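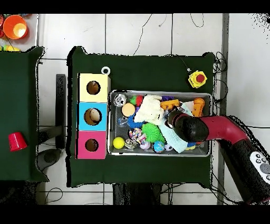 Burska Author Services – Print and Digital Support
Subject: Paperback interior rejected at proof stage; ebook contents list incomplete
Title affected: The Road to Caron (paperback and ebook)
Account holder: Marit Wikström
Opened: 2 March 2018
Status: Resolved

Description of the problem

The account holder reports that the paperback interior of The Road to Caron, a contemporary romance, was refused by the Isura upload tool with the message "Inside margin below minimum for page count". The same manuscript had been accepted before the final round of corrections. The ebook was accepted, but its contents list stops at the end of Part One.

A print order of 500 copies has been placed on hold until a new proof is approved. The account holder asks that the cover should not be altered if this can be avoided.

First response

Thank you for contacting Burska Author Services. We have compared the rejected interior with the version accepted earlier. The corrected manuscript is longer by 8 pages, all of them in the closing chapters and the author's note. The additional length takes the book into the next page range, for which the printer requires a wider inside margin. The original margin setting had been carried over from the earlier file.

Please do not upload the interior again while the ticket is open. Each upload starts a fresh check and moves the title to the end of the proof queue.

Reply from account holder

Ms Wikström confirms that the author's note is to be kept and that no text may be cut. She also reports that the scene break ornament is missing in several chapters of the previewed ebook, with the result that scenes told by the heroine run directly into scenes told by the hero.
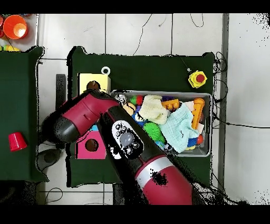 Grey metal bin of toys on a dark green table

Second response

The inside margin has been widened and the outside margin reduced by a smaller amount. The type size is unchanged. Chapter openings continue to fall on right-hand pages, and the running heads have been checked against the new layout.

The contents list and the missing ornaments had separate causes:

The heading "Part Two" had been entered as ordinary text in bold. The conversion tool recognises headings by style only and did not include anything that followed in the list. The correct style has been applied to the part title and to the chapters beneath it.

The ornaments had been typed as a symbol from a font that is not embedded in the ebook. They have been replaced with a small line drawing, which displays on all the reading devices available to us.

Two points require the account holder's decision. The spine is now slightly wider than the cover template allows, and the title lettering will sit a little to the left of centre unless the cover file is adjusted.

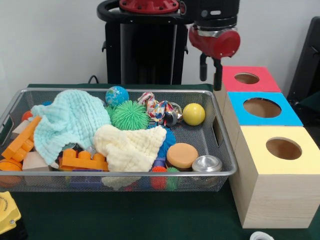 The second point concerns the dedication, which at present shares a page with the copyright notice. It may remain there or be given a page of its own. Neither choice affects the price of the book.

Reply from account holder

Ms Wikström accepts the adjustment to the spine, on condition that the front cover remains as approved. The dedication is to have its own page.

Closing entry

The revised interior and cover passed the Isura check without warnings. A printed proof has been sent from the Dikley office to the address held on the account. The replacement ebook has been published – readers who bought the earlier version may need to remove it from their device and download it again.

The print order will be released on receipt of written approval of the proof. Please quote the title and account name in any further correspondence.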